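Strawberries: the end of the main crop, and what to do with yours when you get home

The main strawberry crop is nearly over. We have picked 1,663 pints off the two lower fields so far, better than last year and not as good as the year before that. The upper field was planted late and will keep going in a small way into July. After that we will be waiting for the everbearers by the pump house, which give a handful at a time until frost.

The Pirihi berries did well. For anyone who joined this season, Pirihi is the smaller, darker one with the pointed end. It bruises if you look at it hard, so we don't send it to the Plumport market any more. It goes only to farm shares and the stand at Bredwood. If you got a pint with small dark berries in it and wondered whether you had been given the leftovers, you had not. Eat those first.

We packed for 233 shares in the last round, and a fair number of you wrote to ask the same thing, how to make strawberries last past the second day. Kiros Tamiru does our packing and has strong feelings about this, so most of what follows is his, written down by me while we worked. He read it over and took out two sentences.

Don't wash them when you get home. This is the one people get wrong. The berries leave us unwashed, and they should stay that way until you plan to eat them or cook them. If you can't stand the idea of unwashed fruit in the refrigerator, wash them all and then plan on making jam that evening.

Take them out of the pint box. The box is fine for the ride home and bad for anything longer. The berries at the bottom carry the weight of the rest, and a soft one down there will take its neighbors with it overnight. Tip them out slowly onto a cloth. Any clean cotton cloth will do, or an old pillowcase. Spread it flat on the table first, and smooth out the folds if you care about the berries rolling.

Then sort. Kiros goes by touch more than by color. A berry that is red all over but firm can wait. A berry with a soft shoulder, a flat wet patch or a split goes in the eat-today pile. Anything with fuzz on it goes to the compost, and so does whatever was pressed against it. Pale ones with white around the top are not going to ripen any further. They'll redden a little on the counter but won't get sweeter, and they are best cut up and cooked.

Leave the green tops on. Once you pull the top, you have an opening and the berry starts to go. Pick them up by the sides with your fingertips, not by the leaves, which come off in your hand.

For the keepers, use something shallow. One layer is best and two is the limit. A small tray with raised sides works well and so does a baking dish. A deeper plastic bin will do if you only cover the bottom of it, and one with handle holes in the sides lets some air through. Put a folded towel or a paper towel underneath to take up the damp. We like waffle-weave kitchen towels for this. They dry quickly and don't leave lint. Do not put a tight lid on. A loose cloth over the top is enough, and if your refrigerator has a drawer with a vent, open the vent.

Stored this way our main crop berries keep four days, sometimes five. The Pirihi keeps two. Check the tray once a day and take out anything that has turned.

When you are ready to eat them, wash them in a bowl of cold water, lift them out with your hands, and lay them on a dry cloth for a few minutes. Don't pour the bowl out through a colander, or the grit you just washed off goes straight back over the fruit. Tops come off after washing.

If you have children at home, sorting is a decent job for them. They should be told in advance how many they may eat. My two were given the eat-today pile as wages, and the standard for what counted as a soft shoulder dropped very fast.

A word on tables. Strawberry juice will mark bare wood if it sits. On an oiled or finished top it wipes up with a damp cloth if you get to it within a few minutes. On raw wood, scrub it with salt and half a lemon, rinse, and let it dry. It may take two tries. Cloths should be rinsed in cold water before they go in the wash. Hot water sets the stain. We have a whole drawer of pinkish cloths in the packing room and have stopped worrying about them, but you may feel differently about your own.
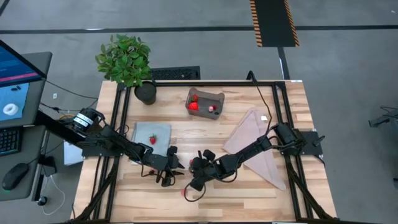
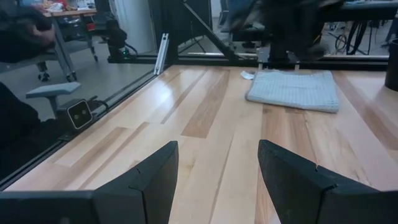
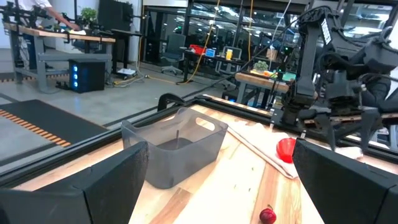 Freezing is the other question we get. If you have more than you will eat in four days, freeze them the first evening and don't wait to see how it goes. Wash, dry well, take the tops off, and set them on a baking sheet so they don't touch. Freeze overnight, then move them to a bag and press the air out. Berries that go into the freezer wet come out in a block, and you will end up hitting the bag on the counter. They will be soft when they thaw no matter what you do, so use them for sauce, smoothies or baking. I cut the large ones in half first. Kiros leaves them whole.

For jam, a mix of ripe and slightly underripe fruit sets better than all ripe. This is a good use for those pale ones. Several people have asked for the recipe we handed out at the stand last summer, and it will be on the back of the sheet in your next box. It makes four small jars. It can be doubled, but don't go beyond that in one pot, or it takes so long to come to a set that the flavor cooks out.

Extra berries

There will be one more round of bulk flats for freezing and jam. We expect to have 73 flats, all from the upper field. They are seconds, meaning odd shapes and small sizes, and some will have a soft spot or two. They are meant to be used the same day. Reply to this newsletter with your name and how many flats you want. The limit is two per household until everyone who asked has had a chance. Pickup is at the Bredwood stand only, between four in the afternoon and seven in the evening. Please don't come to the packing room for them. The door is open in hot weather and people do wander in, but we can't find your order in there.

If your plans change and you can't come for a flat you asked for, tell us by noon on the day. They won't hold overnight and there is usually someone glad to have it.

Boxes and trays back, please

We are short of pint boxes again. If you have a stack of the green ones in the garage, bring them to the stand or leave them in the crate at Plumport. We can take them stained, but not broken or moldy. The same goes for the wooden flats. We can't reuse plastic clamshells from the grocery store, though it's kind of you to think of us.

What else is coming

Peas are finished. We had planned on one more picking, but the hot week took care of that. Sugar snaps held on a little longer than the shelling peas, and those of you who picked up late in the last round got the end of them.

Lettuce will be thin for two or three weeks while we wait on the next planting. You will have chard and beet greens in the meantime, and small beets with them. Early cabbage is heading up nicely. The first zucchini are the length of a finger, so you know what the rest of the summer holds.

Raspberries are starting to color at the east end of the row. They come to the shares by the half pint, and everything above about sorting and not washing goes double for them. They should be eaten the day you get them. If you must keep them overnight, spread them in one layer on a dry cloth in a dish and leave them alone.

The Flollenia in the flower beds by the stand is for cutting again, the yellow first and the orange to follow. Scissors are on a string by the gate. Cut above a pair of leaves and the plant will branch and give more. Last year somebody pulled a few up by the roots, so we have put up a small sign.

Shares for the second half

We have 16 half-season shares open, starting when the tomatoes do. Current members who want to add a second share should ask before we offer them at the market. The price is the same as last year. If you would like to split one with a neighbor, that is fine with us, but choose one name for the pickup list and work out the dividing at home. We had some long discussions over a single melon last August.

If you'll be away for a pickup, send someone in your place or let us know the day before, and your box will go to the food pantry in Plumport. Boxes left at the stand after seven are gone through for anything that needs to stay cold, and the rest is put under the bench until morning.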